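4.3 Setting up the vocal channel

This section covers connecting a singer's microphone to the Temirura 44 stage preamp and setting levels before a rehearsal or performance. Complete section 4.2 (Power and earthing) first.

CAUTION: Turn the MAIN OUT control fully anticlockwise before connecting or disconnecting any microphone. Switching phantom power with the output raised can damage loudspeakers and hearing.

1. Connect the microphone to INPUT 1 with a balanced XLR cable. Do not use an unbalanced adaptor.
2. For a condenser microphone, press 48V and wait until the indicator stops flashing. For a dynamic microphone, leave 48V off.
3. Set the LOW CUT switch to ON. For a bass or baritone voice, set it to OFF if the lower notes sound thin.
4. Ask the singer to perform the loudest chorus in the set at full voice. Speaking into the microphone does not give a usable level.
5. Raise GAIN until the amber light flickers on the loudest notes, then turn it back one notch. The red light must stay off.

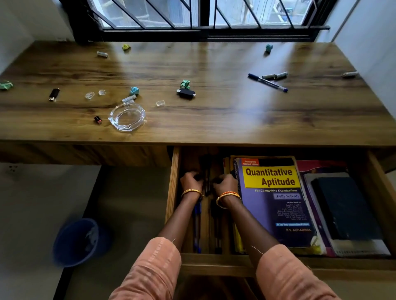

6. Set COMP to 5 for jazz and soul vocals. Higher settings bring up breath noise and spill from the drums.
7. Raise MAIN OUT slowly to working level. If feedback occurs, lower MAIN OUT first and then move the monitor wedge - do not reduce GAIN.
8. Hold STORE until the display shows the preset number. The preamp holds 38 presets.

Note: Presets save COMP, LOW CUT and reverb settings. GAIN is an analogue control and is not saved. Write its position on the channel sheet at the back of this manual.

Note: If two singers share one microphone, set GAIN for the louder voice and store a separate preset for each.

If the display shows error 593, the preset memory is full. Delete an unused preset (section 4.6) and repeat step 8.

Section revised Tuesday, February 25, 2020. Replaces the vocal set-up sheet supplied with earlier units.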